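Teaching a Simulated Arm to Pick Up a Spatula: A Kitchen Chore Walkthrough

Posted 2024-08-20 in Home Automation, Simulation

Can a robot cook you breakfast yet? No. Can it pick a spatula up off the counter? Sometimes, and getting it to do that is one of the most satisfying weekend projects I know! This tutorial covers the grasp only, no flipping and no eggs in the pan. If you followed my May post on setting up a scene in Grestix, you already have everything you need.

What you need

Grestix, with the kitchen pack loaded
Plurnulex for the arm control (the free version is fine)
One arm with a two-finger parallel gripper
A spatula model with separate parts for handle, shaft and head

That last item matters more than it looks. A lot of free spatula models are one solid lump, and the contact behavior is awful. I use the one from the Lirndale utensil set.

Step 1: Lay out the counter

Put the spatula flat on the counter, well inside the arm's reach, with the handle to one side. Leave a couple of other things on the counter too. I like eggs, partly for the theme and partly because they roll if the arm bumps them, so you find out right away when your path is sloppy. Keep them well clear of the spatula for your first runs. You can get mean later.

Step 2: Pick a grasp point

My first instinct was to grab the handle, the way a person would. It works, but the head is heavy enough in my model to swing the whole thing downward on the lift. Moving the grasp toward the balance point, a little way up the shaft, fixed most of that. Set the gripper so the fingers close across the shaft and not along it. If your spatula lies at an angle, read its heading from the object pose and turn the wrist to match.

Step 3: Come in from above

Give the arm a waypoint straight over the grasp point, then lower it slowly with the fingers open. Pause just before contact and check the alignment by eye. I still do this on every new layout, and it has saved me a lot of silly failures.

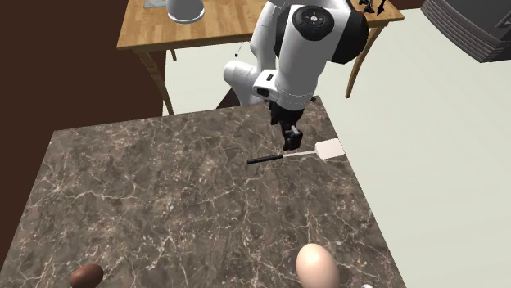 Checking the approach: fingertips down near the spatula's shaft, between the black handle and the white head.

Now for the fussy bit. A thin shaft lying on a flat surface leaves almost no room underneath, so the fingertips need to get very low without pressing into the counter. Lower the last stretch in steps of 2 millimeters and stop when you register contact. Then back off one step and close.

Step 4: Close and lift

Close gently, wait a moment, then lift straight up. Don't swing sideways until the spatula is clear of the counter. If it slips, try more friction on the finger pads before you try more force — squeezing harder on a round shaft tends to make it squirt out, which is very funny the first time.

Step 5: Run it a lot

One good lift tells you very little. Shift the spatula a bit and turn it a bit for each run, and let it go overnight. I ran 333 tries with the settings above and got 164 clean lifts. Just under half! I was thrilled, and I know how that sounds. Most of the misses were the fingers landing on top of the shaft and pushing the spatula away.

So, can machines do this chore yet?

Parts of it. A known spatula on a known counter is well within reach of a hobbyist now, and a few years ago I couldn't get near it. A strange spatula in a messy drawer is another matter, and so is anything with hot oil. Simulation is also kinder than a real kitchen: my counter has no crumbs on it and the lighting never changes.

Next time I'll try the Ghorbani method, where you nudge the spatula until the head hangs over the counter edge and grab it there. If you get past half with the steps on this page, please leave your settings in the comments — I'd love to try them.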